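Sheep tick survey finds louping ill virus in upland flocks 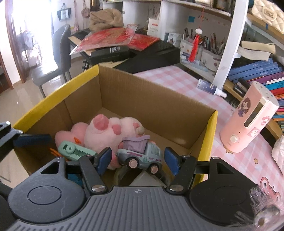

What is louping ill?
A disease of the brain and spinal cord caused by a virus that sheep ticks carry. It mostly affects sheep and red grouse, but cattle, dogs and, rarely, people can catch it from a bite.

Ticks carrying the louping ill virus have been found on two hill farms near Dreltosdale where the disease had not been recorded before, according to a survey by the parasitology group at the Gekness Institute.

The group collected 1,111 ticks between April and the end of the summer by dragging woollen blankets over bracken, heather and rough grazing. Of these, 234 were adults and the rest were nymphs. Larvae were left out of the count.

Nerea Palacios, who led the fieldwork, said the two farms lie on the same side of the valley and share a stretch of unfenced moor. "Sheep move across it, deer move across it, and the ticks go with them," she said. "We can't say yet which way the virus travelled."

The ticks were sorted by life stage and tested in small pools by Đạt La, a doctoral student who joined the group from a mosquito laboratory. He is now reading the genetic sequence of the virus from the positive pools and will compare it with older samples kept in the institute's freezers. If the new sequences sit close to those from the north of the valley, the virus has probably spread locally. A more distant match would point to bought-in stock.

Blood samples from almost 2,000 sheep in the district are also being tested for antibodies. That work is run by Nicanor Ortuño and is paid for by the Petura Fund, which has backed the group's work on tick feeding and saliva proteins in the past.

Donnie Kinnear, who farms at the head of the dale, lost several lambs in the spring and has since changed when he treats his flock for ticks. He said he would like the results before he buys replacement ewes – and before the hoggs go back up the hill.

The group plans to repeat the blanket drags next April at the same sites, with extra transects along the moor edge. Farmers who want their land included can leave their details at the institute's front office, which is open until 4.30pm.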